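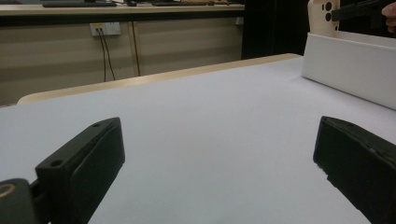
# Todisano: a small collection about covering and clearing a craft table

Home Files Notes Discussion

Updated 15 February 2023

Welcome, and thank you for stopping by! Todisano is a modest set of pictures and written notes about one of those chores that hardly gets written down, getting a table ready for paper crafts and then putting everything away again when the afternoon is over. There are 352 pictures in this release, with a plain text note to go with each one.

## The table

The top has a rounded, light wooden edge, and we cover it with smooth paper in a pale lavender-gray. We tried a bright white first (back in June) and it was hard on the eyes after an hour of folding, so the softer color stayed. It has a matte surface, and small scraps of colored paper are easy to find on it at the end of the day, bless it.

## What the notes cover

- laying the paper and smoothing it toward the edges
- setting out boxes, cards and glue
- clearing up, including the bits that roll under things

Notes are in everyday English. Where we didn't know the proper name for something we wrote "box" or "panel" and left it at that, and you are very welcome to suggest a better word.

## Folders

`etavness/` has the tables before any crafting, and `major/` has the bigger sessions, with a good deal more mess. Please read the notes in `major/` slowly, as a few still have spelling slips we haven't gotten to yet.

## Using it

Share it, print it, teach with it. A mention of Todisano would be lovely.

40 comments 932 shares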